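**Neststead loft conversion program - progress report, February**

Work at the Clonelach terrace is behind the plan we sent with the second claim, but the money is in better shape than it was in the autumn. This report covers the period since that claim. The spending sheet is attached separately.

**Where the work stands**

There are 8 lofts in the grant. Three are finished and signed off by the building inspector. Three more have floors, stairs and insulation in, and are waiting on plaster or electrical work. The last two have not been started. One is held up by a party wall agreement with the owner next door, who wants a second survey done at our expense. We have agreed to pay for it. The other was put back at the tenants' request and will start once their school year is over.

We had expected to have four finished by now. The delay came from the stairs. The first set delivered by Prado was made to the old drawings, with the steeper pitch that the inspector turned down last summer. Prado accepted the mistake and remade them at no charge, but the new set took five weeks to arrive and the carpenters had gone to another job by then. We got them back for two of the houses and hired a different crew for the third.

**Costs**

Insulation came in under budget. We switched from rigid board to a thinner layer of board with mineral wool between the rafters, which meets the same standard and is easier to fit around the old purlins. Part of that saving went on fire doors, which we had priced too low. The original budget allowed for new doors on the top two floors only. The inspector wants them on every room that opens onto the stairs, and we can't argue with that.

Scaffolding is over budget and will stay over. We are paying weekly hire on the north side while the party wall question is open, and taking it down and putting it up again would cost more than leaving it. We have moved $1000 from contingency to cover the hire through the end of next month. If the agreement isn't signed by then, we will write to you before moving any more.

**Tenants**

All of the households have stayed in their homes during the work, as we said they would. Noise was the main complaint, mostly early starts. Crews now begin at 8:30 a.m. and cut outdoors where they can. There was one leak, in the second house, where the felt had been lifted and not weighted down overnight. The bedroom ceiling below was repaired and repainted within the week, and the contractor paid.

Two of the finished lofts are being used as bedrooms for older children. The third is a bedroom and a place to study - the tenant is taking evening classes and had been working at the kitchen table.

**Windows and finishes**

The roof windows are all the same size, from Ferno, with timber frames. We kept to one model so that blinds and spare parts can be swapped between houses. Tenants chose their own wall coverings from the sample books, and the cost stayed within the allowance in each case.

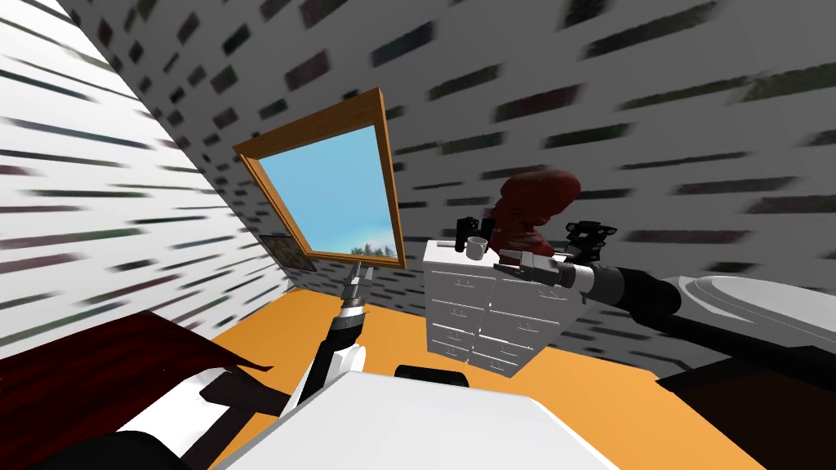

Ventilation is the one item we would do differently. The trickle vents are enough on paper, but tenants in the first house reported damp on the glass through the cold weeks. We are fitting a small extractor on the landing there and will check humidity readings for a month before deciding whether the other houses need the same.

**Next period**

- Plaster and second-fix electrical work in the three part-built lofts
- Second survey for the party wall, then a start date if it is signed
- Extractor and humidity check in the first house
- Order stairs for the last two houses, with drawings checked by us before Prado cuts anything

We would like to move the end date of the grant back by three months. The total stays the same. The change form is filled in and needs a signature from your side before the next claim can go through.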